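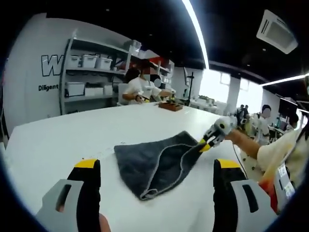
Cutting napkins from old cotton without wasting half of it?

Posted by Halima Aliyu in Sewing & Mending

Hi all! I've caught the cloth napkin bug and I'm so happy about it. My sister gave me a stack of old tablecloths and bedsheets in June, all cotton, some plain and some with a small check, and I want to turn them into dinner napkins for our family get-together. I've made four so far and I love them, but they are not square. One is closer to a kite.

I fold the fabric in half, pin a paper pattern on it and cut with scissors. It looks fine on the table. Then I hem it, wash it, and one corner goes off to the left. I've also been losing a lot of fabric at the edges, and I'd like to get as many as I can out of each piece.

Things I'd love to know: do you wash first? Is there a way to find the straight line in a sheet that's been washed a hundred times? And how do you do the corners? Mine come out as fat little lumps that my machine (a hand-me-down Vetach, very loud, very loyal) refuses to climb over.

Thanks so much, this is the most fun I've had with a sewing machine in years!

54 people found this useful

Adom Adjei

Oh, welcome to napkins! You're going to end up with a drawer full and then start giving them to neighbors.

Your kite is a grain problem. The pattern was square but the threads in the cloth weren't lined up with it, so the first wash pulled everything back to where the threads wanted to be. Old sheets are terrible for this because they've been tugged on the line and folded crooked for years.

Wash and dry everything first, as hot as you ever plan to wash the napkins. Then snip into the edge near a corner, get hold of one single thread and pull it gently. It will pucker up and slide out and leave a thin line right across the fabric. Cut along that line. It's slow the first time and then you get weirdly fast at it (I do mine with the radio on after 9 at night). If the thread snaps, cut as far as the line goes, pick up the next one and keep going. With your checked cloth you can skip all that if the check is woven in, just follow the check. If it's printed on, don't trust it, pull a thread anyway.

Once you have two straight edges, stop folding. Lay the cloth out in a single layer and measure from those edges. I cut mine 18 inches square, which gives me 17 when they're hemmed with a double half-inch fold... no, wait, that would be 16. I cut 18, fold a quarter inch and then another quarter inch, and that gives 17. Sorry, I've been doing it by feel for so long!

For the corners, look up mitered corners. Press both folds in on all four sides first, open them up, fold the corner in on the diagonal where the creases cross, trim the tip off and fold the sides back down. You'll have so much less bulk. Start sewing in the middle of a side, never at a corner.

And please use the worn middle of the sheets for something else. The sides near the hem are nearly always the strongest part, and those make beautiful napkins.

40 people found this useful

trorker703

just rip it. snip the edge and tear, cotton tears straight along the thread. way quicker than pulling threads. iron after

Halima Aliyu

Adom, thank you!! I pulled a thread on the blue check tonight and it was so satisfying I called my sister to tell her. First mitered corner is done and the Vetach went over it without a grumble. The second one I trimmed too close and it frayed, so I'll leave a bit more next time.

trorker703, I tried ripping a scrap of the sheet and it went beautifully, but the edge came out wavy. Does that press flat for you, or do you trim it?

trorker703

steam and it goes mostly flat. i trim if its bad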